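Chapter 3
Ground Rules for Recording with Hand-Held Grippers

Learning goals
After this chapter you should be able to write a one-page recording standard for a home task, tell a usable take from a poor one, and explain what belongs in a session log.

Bedrooms are wonderful places to teach robots! A bed is wide and soft, and it's full of things that behave in ways a factory part never does. Cloth slumps. Cables curl up against whatever is near them. A small bottle rolls into a fold and half disappears. If we want a machine to cope with all that, we need recordings of people coping with it, made with the same kind of fingers the machine will have.

That is where standards come in, and I promise they're more fun than the word suggests. A good standard lets a recording made in one home sit next to a recording made in another, so a team that never met either operator can learn from both.
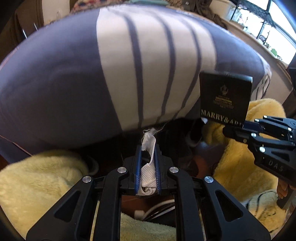
Start with the take. In this book, a take begins when the operator's grippers are open and still, and it ends when they are open and still again. Everything in between counts, including the fumbles. The Clakport guide, which we'll use as our working standard through Chapter 5, asks for at least 20 takes per task and allows no trimming in the middle. Students often want to cut out a slip and a second try. Please keep them! A recovery is one of the richest things an operator can give you.

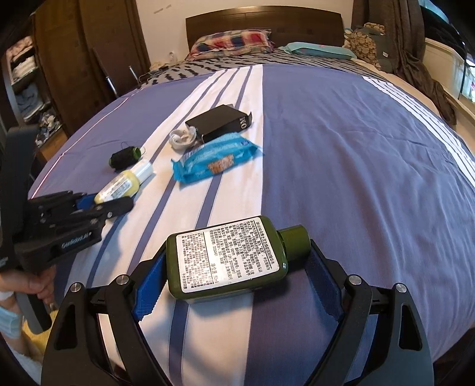
Da-eun Ji
Lead author; Recording Standards Instructor, Trultwood

Next comes the object list. Write it before the session and use plain names: "small bottle," "knitted cloth," "flat box." Two people should be able to read the same line and reach for the same thing. Add a note for anything soft, since soft objects need a starting shape as well as a starting place — flat, folded, rolled or crumpled are the four words Clakport allows.

Light deserves its own line in the log. In May my class at Trultwood went through 3,000 takes from the Zillik home set and sorted them by window light alone. We found 28 where the sun had moved far enough between first and last take to change how the same cloth looked. Those takes were perfectly good, but the log had to say so.

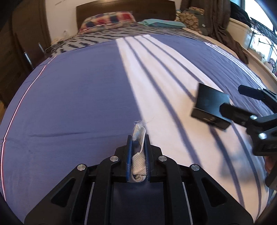 Two-handed work adds one more rule, and it's my favorite. Name the hands by what they do: the holding hand and the moving hand. If the roles swap partway through a take, log the swap. You'll be surprised how often it happens once you start watching for it.

Before you go on to Section 3.1, pick a task you do at home without thinking, such as putting away a towel. Write down where the take starts, where it ends, and which hand holds. Keep the page, as you'll revise it at the end of the chapter.

Key terms: take, recovery, starting shape, holding hand, moving hand, session log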